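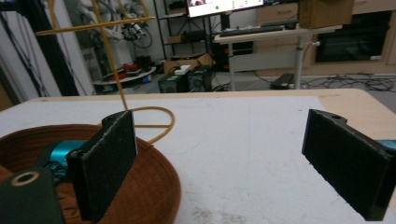
A round woven basket with a cloth inside.

What Is a Chapter, Anyway?

Pick up a novel and you will probably find it chopped into pieces. Those pieces are chapters. A chapter is a chunk of story with a start and a stop, and it often has a number or a title on top.

Long ago, many stories were written on scrolls, which are a pain to flip through. Try finding your place in one after your little brother has rolled it up again. Breaking a long work into parts, with labels, helped readers find the bit they wanted.

Later, writers figured out that the end of a chapter is a great place to be mean. Somebody opens a door, gasps, and the page goes blank. This is called a cliffhanger. It is the reason you are tired at school.

How long should a chapter be? There is no rule. One might run 100 pages and the next might be 2 words. Some books have no chapters at all, and their readers have to decide for themselves when to brush their teeth.

Want to try it? Take a story you wrote and find the most exciting moment. Stop right there, skip a line, and write "Chapter Two." Then read it out loud to a grown-up and go to bed without finishing.

Words by Imogen Fothergill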